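Let the Boring Hands Teach

I spent a good chunk of February learning to be a robot's puppeteer, and I have opinions now. Plenty of them. You've been warned.

Some background first. I do contract work for a small outfit called Derkgate, which builds training sets for machines that are supposed to do fiddly things with their hands. My part is simple to explain and hard to do. I hold a pair of controllers, the arms copy whatever I do, and everything gets recorded so that a model can chew on it later. The other way to do it is to grab the arm itself and drag it through the job, like teaching a kid to swing a bat by standing behind them. I've done both, and I'll get to which one I like better.

The thing that bugs me is how people in this line of work pick their demonstrators. They want naturals. At Risalbridge, where I did a short stint before this, they ran tryouts and kept the fastest hands in the building – gamers, mostly, and one guy who used to tie fishing flies for a living. These folks were amazing to watch. They'd pick up a cup, spin it around, set it down and be on to the next one while I was still working out which way my left wrist was pointing. And the recordings looked great on the big screen, and the model trained on them was a nervous wreck. It snatched at things. It let go too early. It had learned the swagger and missed the care.

I think I know why. A really quick person skips the parts they don't need. They don't slow down before touching something, they don't hold still to check, and when they go a little wrong they fix it so fast that the fix barely shows up in the recording. A machine can't learn from a correction that's over in a blink. It needs to see somebody drift off to one side, notice, and come back at a speed that makes sense.

I'm that somebody! I am slow and steady and a bit dull with the controllers, and my stuff trains well. Njål Åberg, who runs the sessions, went through a batch of 311 recordings of mine and threw out 6. He'd thrown out way more than that from people with twice my talent. I'm not bragging (okay, I'm bragging a little).

Now, about dragging the arm versus steering it from a distance. There's a whole crowd that swears by dragging. You feel the weight, you feel the table push back, and you don't need a week of practice before you stop knocking things over. All true. For wiping a counter or opening a drawer I'd still do it that way, and I'd hand it to a beginner without a second thought. But your own body gets in the way. You lean over the table, your sleeve ends up in the camera view, and you're putting muscle into the motion that the arm won't have when it's on its own. With two arms it's worse, because you run out of hands to work the grippers.

Steering keeps you out of it. What the robot records is what the robot can do. The price is that you lose your sense of touch, and you don't know how much you rely on that until it's gone. My first few days I squeezed everything like it owed me money. You have to learn to read pressure with your eyes instead – how fast something moves, how much it bends, what the liquid does.

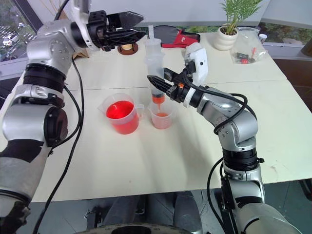

Liquids are where I changed my mind about a lot of this, by the way. You can fudge a block. Put it down a little crooked and it's still down. A drip goes where it goes, and if your hand wobbled, the table will tell on you. I used to think pouring and squirting were show-off tasks, something you put in the video for the people with money. These days I'd start every new operator on them. An afternoon of that teaches more patience than a month of stacking.

The other fight I keep having is about numbers. Ustel, one of the outfits we trade notes with, likes to talk about getting past 2,000 recordings of a single task, and they say it like that settles the matter. I'd take 100 good ones, done by three or four calm people on a table that gets rearranged between tries, with a few honest fumbles left in. Leave the fumbles in! I can't say this loudly enough. If the tip isn't quite over the cup and the operator has to nudge it back, that's gold, and I've watched people delete it for being ugly.

I know the comeback. Sooner or later there'll be so much data that the quality of any one pair of hands won't matter. Maybe so. I've heard it from smart people, and I don't have a chart to wave at them. But somebody still has to make all that data, and if it's made by people in a hurry, I'd bet you get a very well-practiced machine in a hurry.

So if you're hiring for this, skip the speed test. Sit people down with something boring and delicate and see who's still being gentle after lunch. Pay them decently too, and give them a better chair than the one I've got.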